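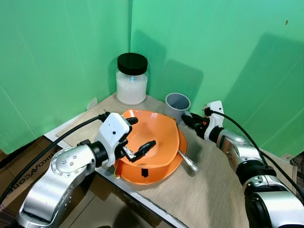

Aus den Arbeitsgruppen: Tischdecken als Lehraufgabe für zweiarmige Roboter

Die Arbeitsgruppe Manipulation am Standort Perlow hat im Juni die zweite Aufnahmephase des Vorhabens Zesturen begonnen. Gegenstand des Vorhabens ist die Frage, wie ein zweiarmiges Robotersystem alltägliche Handgriffe aus menschlichen Vorführungen erlernen kann. Nach dem Sortieren von Kleinteilen, das in der ersten Phase bearbeitet wurde, steht nunmehr das Herrichten und Abräumen eines Gedecks im Mittelpunkt.

Die Vorführungen erfolgen im Wege der Fernsteuerung. Eine Bedienperson führt beide Arme gleichzeitig, während die Gelenkstellungen, die Öffnung der Greifer und die Kamerabilder fortlaufend aufgezeichnet werden. Eine vollständige Vorführung wird als Episode abgelegt und mit einer kurzen sprachlichen Anweisung versehen, etwa »Becher hinter den Teller stellen« oder »Schüssel auf den Teller setzen«. Für die laufende Phase sind 300 Episoden vorgesehen.

Die Auswahl des Geschirrs folgt einem mit der Firma Sfakianakis abgestimmten Plan. Teller, Schüsseln, Becher und Besteck werden zwischen den Episoden in wechselnder Anordnung bereitgestellt. Besondere Aufmerksamkeit gilt gestapelten Teilen, bei denen der Greifer den Rand des oberen Stücks erfassen muss, ohne das untere zu verschieben. Auch Besteck, das teilweise unter einem Teller liegt, gehört ausdrücklich zum Aufgabenbestand.

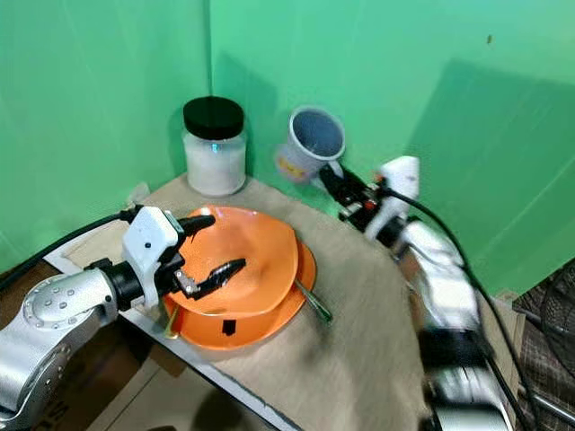
Zweiarmige Vorführung: Der rechte Greifer hält einen weißen Becher, der linke befindet sich über den beiden orangefarbenen Tellern.

Die Bedienpersonen sind angehalten, beide Arme nach Möglichkeit zeitlich überlappend einzusetzen. In der ersten Phase hatte sich gezeigt, dass viele Vorführungen streng nacheinander abliefen: Ein Arm arbeitete, der andere wartete. Modelle, die mit solchen Daten trainiert wurden, übernahmen diese Wartezeiten. Die überarbeitete Bedienungsanleitung enthält daher einen eigenen Abschnitt zur Koordination der Arme sowie Hinweise zur Annäherung an hohe Gefäße und zur Haltung des Handgelenks beim Kippen von Bechern.

Die Aufzeichnung und Verschlagwortung erfolgt mit der hauseigenen Software Pinport. Seit der letzten Aktualisierung können Episoden unmittelbar nach Abschluss als »verwendbar«, »eingeschränkt verwendbar« oder »zu verwerfen« gekennzeichnet werden. Abgebrochene Griffe führen nicht mehr zwangsläufig zum Ausschluss. Wird der Fehler innerhalb derselben Episode behoben, bleibt die Aufnahme erhalten und erhält das Merkmal »Korrektur«. Die Arbeitsgruppe bittet darum, dieses Merkmal sorgfältig zu vergeben und im Freitextfeld anzugeben, welcher Arm betroffen war.

Neben den Aufnahmen vor grüner Rückwand werden Vorführungen am freistehenden Klapptisch durchgeführt. Der Hintergrund ist dort wesentlich unruhiger, und die Gegenstände nehmen nur einen kleinen Teil des Kamerabildes ein. Beide Bestände werden in Pinport getrennt geführt.

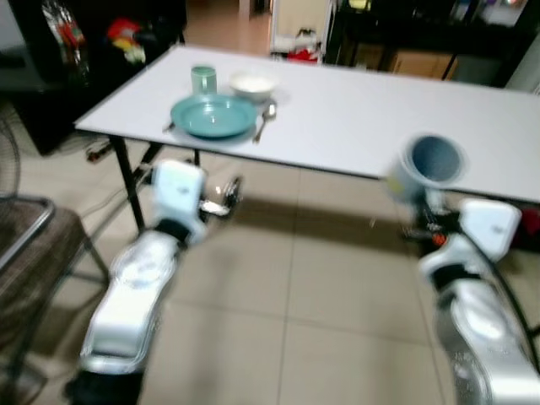
Arbeit am Klapptisch: Teller, Becher, Schüssel und Löffel auf der Tischplatte, ein weiterer Becher im rechten Greifer.

Die Durchsicht der Episoden übernehmen jeweils zwei Mitglieder der Arbeitsgruppe unabhängig voneinander. Bei abweichender Bewertung entscheidet die Projektleitung. Die Aufnahmezeiten am Standort Perlow können weiterhin über das interne Buchungssystem reserviert werden; der Donnerstag bleibt der Wartung der Greifer und der Kalibrierung der Kameras vorbehalten.

Beschäftigte anderer Abteilungen, die als Bedienperson mitwirken möchten, werden gebeten, sich beim Sekretariat der Arbeitsgruppe anzumelden. Vorkenntnisse in der Fernsteuerung sind nicht erforderlich. Die Einweisung umfasst 3 Übungseinheiten, deren Aufnahmen nicht in den Datenbestand eingehen.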